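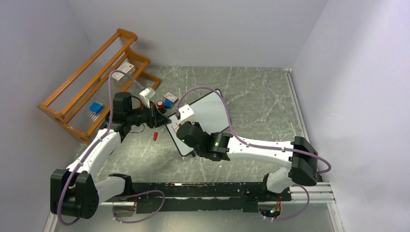

Adjunto 1: celda de los dos brazos. Luz verde encendida en la pinza derecha.

Ticket 1032 - Celda de clasificado, planta Zollamstead
Estado: abierto / Prioridad: media

30 ene 2024, turno mañana. Brazo derecho se para encima de la pizarra, sin codigo de error. Reinicio, sigue. A los 5 min otra vez.

Revisado: fuente ok, conector de muñeca ok. Cable morado hace un arco muy alto por encima del antebrazo, sospecho tirón al girar. Pendiente probar con más holgura.

Brazo izquierdo sin incidencias, con las cajas pequeñas bien.

Nota para Adebisi: desde que entró la celda en el puesto ya no clasificamos a mano, vigilamos y reponemos. Vale. Pero cuando se para hay que sacar las 200 piezas del turno a mano igual, y ahora somos uno menos en la mesa. Falta saber quien autoriza la parada, en la hoja no lo pone.

Pido: bridas nuevas, y formacion para el turno de tarde, que nos lammen a casa para un reinicio.

Sigue abierto, espero respuesta.

Flurnonen Soporte | Contacto | © 2024 | Volver arriba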